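Search reviews Enter keyword Go

Orellana white work table: long-term review
2 min read

I bought the large white Orellana table in December for folding and sorting cloths, after my old Prudus one started to sag. It took me 29 minutes to put together on my own, and the bolts all lined up.

The size is the best part. I can spread a pile out at one end and still have room for other things. It doesn't wobble when I lean on it.

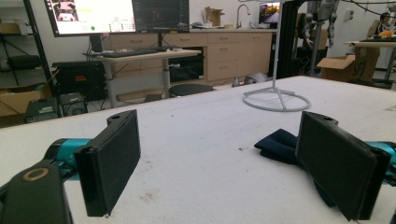

The white surface is less good. It scuffs sooner than I'd like, and grey marks build up - a damp sponge shifts most of them, but some have stayed. Dark fabric shows up well against it, and so does every speck.

Delivery was slow and the box was heavy, so get help with the stairs. I would buy it again, though I'd look for a darker top.

Four out of five.
Maureen Mottram

Contact | Copyright Clenda Reviews | Back to top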